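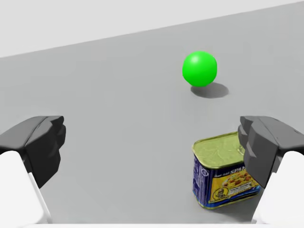
So I've been trying to learn the names of my neighbours this year, all of them, and I thought I'd write down how it's going, because a few of you asked after my grumpy post in March. Settle in, I do go on a bit.

We've lived on our street in Claststead for 17 years. I knew the dogs, every last one. The people attached to the dogs I knew as "hello there" and "lovely morning". I'm a bit ashamed of that, to be fair.

My first try was a proper effort. I baked lemon slice and knocked on four doors - two were out, one thought I was selling solar, and the fourth kept me for an hour and a half and sent me home with rhubarb. Best Saturday I'd had in ages!
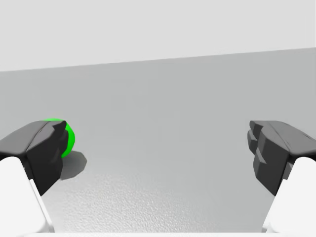

A bit of grey tabletop with a green ball.

What's helped most is writing the name down as soon as I'm back inside. I keep an old Zirnik notebook by the kettle, and it has things in it like "Parri end, blue gate, two girls, bad hip". I'd be mortified if anyone found it, but I haven't called a soul by the wrong name since.

The other thing is telling people straight out that you've forgotten. I said it to the fellow across the road, went red as a beetroot, and he was so relieved, poor love. He'd been calling me Linda in his head the whole time.
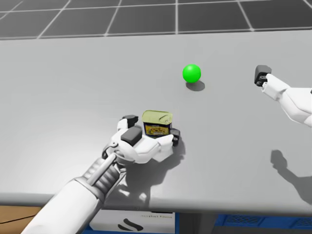
Amrit Hiebert: We did this when we moved to Stelton and the trick was sitting out the front instead of the back. Two chairs and a pot of tea and they come to you.

Oh Amrit, I love that. The chairs are going out the front this arvo, and I'll bring the notebook, under a cushion.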